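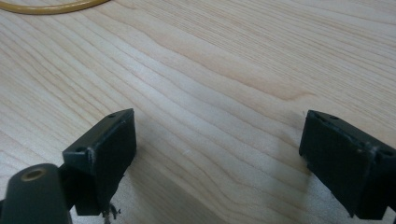
Item 966: Table, Pale Wood

The Kedville Office of Household Deposits received the table in March, under the ordinary terms. The depositor, Zamfira Manole, signed in both places and declined the receipt. She was reminded that items left beyond the stated term pass to the Office. She replied that she had read the terms before leaving Viltska and had no objection to any of them.

The form asks for a description of each item in the depositor's own words. Most depositors write "table" or "good table." Mrs. Manole asked for a second sheet, then a third. Her statement is kept with the item and is given below as she wrote it.

"The lines in the wood are the river at Viltska. I do not mean that they resemble it. My father said so when he brought the table home, and my mother, who did not agree with him on many subjects, agreed with him on this. The dark part in the middle is the bend below the mill. We ate on the far bank. My brother was made to sit upstream because he spilled."

The intake clerk, Mr. Rusu, entered the statement without alteration. Under "Defects" he wrote "none observed." Under "Value" he wrote 300, the figure used when the depositor does not supply one.

Section 5 of the rules provides that a deposited table may be put to use by the Office while in its care. Item 966 was accordingly moved to the workroom on the second floor. Staff were instructed to keep hot cups off it. The instruction was followed by everyone except Mr. Rusu, who kept his cup at the edge on a folded cloth and considered this to be compliance.

It was Mr. Rusu who first asked for the maps. He requested the survey of the Viltska district, and was told that the survey had been made after the dam. He requested the earlier one. The archive at Ellia answered that the earlier sheet was out on loan, and gave as the borrower the Kedville Office of Household Deposits. A search of the Office took 2 afternoons and did not produce it.
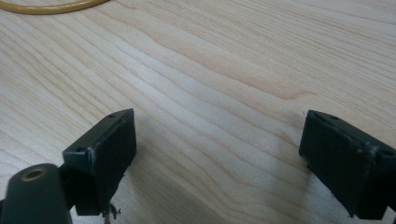

Mr. Rusu's supplementary report was filed at the close of the term and runs to one page. He states that he had stopped looking for the sheet. He had remained in the workroom after hours to finish the register, and had looked up from it for no particular reason. The grain ran as it always had, from the lower left toward the upper right, with the broader amber patches over to the right side. He had taken these for flaws in the timber and now believed them to be fields. The yellowish cable lay in its curve at the far corner, and he found that he had been thinking of it for some weeks as the road to Ellia.

He recommended that the term be extended without fee. The Director asked on what grounds. Mr. Rusu wrote, "The depositor's family is still at dinner," and the Director, after a delay of several days, initialed the page.

Mrs. Manole was informed by letter. Her answer asked only which side the clerk sat on, and whether he spilled.

Office of Household Deposits, Kedville | Contact the Registry | Copyright, all rights reserved | Back to top
Last updated: March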